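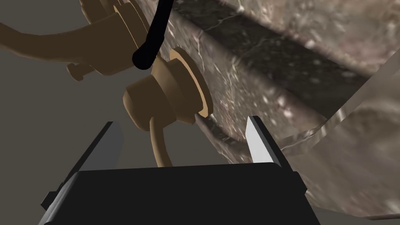

Greiferansicht aus der Simulation, Szene Waschtisch: Hebel zwischen den offenen Fingern.

Werkstattbuch, Januar, Nachtrag zum offenen Nachmittag

Ich schreibe das jetzt noch schnell auf, solange der Kaffee warm ist und ich die Fragen der Gäste im Ohr habe. Die Gruppe von Hurkier kam kurz nach 14 Uhr, etwas durchgefroren vom Weg über den Hof, und war dann so neugierig, dass wir den Rundgang gleich umgestellt und mit der Simulation angefangen haben. Das war eine gute Entscheidung! Am großen Bildschirm konnten alle zusammen schauen, und es musste keiner über Kabel steigen.

Gezeigt habe ich die Aufgabe mit dem Messinghebel. Der Greifer soll den Hebel am Ventil zwischen die beiden Finger nehmen und ihn dann bewegen, ohne an Flansch oder Stein zu kommen. Klingt nach wenig, und genau das hat eine Besucherin auch gesagt, sehr freundlich übrigens. Ich habe ihr dann die Ansicht von direkt hinter dem Greifer eingestellt, und da sieht man ja, wie nah die Spitze des rechten Fingers am unteren Rand vom Flansch steht. Danach wurde es ganz still im Raum, und dann kamen die Fragen alle auf einmal.

Gefragt wurde vor allem, warum wir ausgerechnet so ein verschnörkeltes Bad gebaut haben mit Marmor und gebogenem Auslauf. Die Geometrie stammt aus der Prarner-Sammlung, und mir gefällt sie gerade deshalb, weil so viel im Weg ist: der Schlauch hinter den oberen Messingteilen, die Rundungen, der Knauf links. In einer aufgeräumten Testszene hätten wir manche Kollision nie gesehen. Die Marmortextur ist allerdings arg unruhig, das fiel den Gästen auch auf, und ich möchte sie für die nächste Vorführung einmal gegen etwas Ruhigeres tauschen, nur zum Vergleich.

Zum Ablauf, für alle, die nicht dabei waren: 5 Durchgänge vorgeführt, 4 davon sauber bis zum Ende. Beim dritten ist der linke Finger an der Kappe hängen geblieben, und die Steuerung hat ordentlich abgebrochen, wie sie soll. Mir war das im ersten Moment peinlich, aber die Leute fanden es fast spannender als die gelungenen Versuche, und wir haben bestimmt eine Viertelstunde darüber geredet. Abbruchgrenze stand auf 2000 Schritten, die würde ich auf 3000 hochsetzen, denn der letzte Durchgang war nur knapp vorher fertig.

Von Guvolus kam der Vorschlag, den Hebel von weiter unten anzufahren, also erst mit viel Abstand unter das Ende und dann gerade nach vorn. Darüber will ich noch einmal in Ruhe nachdenken. Der Anfahrweg aus dem Rawashdeh-Paket kommt im Moment etwas schräg, und es kann gut sein, dass wir uns den Ärger mit der Kappe damit selbst eingebrockt haben.

Noch offen:
Dritten Durchgang aus dem Protokoll ziehen und Kontaktkräfte am linken Finger ansehen.
Anfahrt von unten als eigene Variante anlegen, bitte nichts überschreiben.
Hurkier die Folien schicken, die habe ich fest versprochen.
Kekse nachkaufen, die Dose im Vorführraum ist leer.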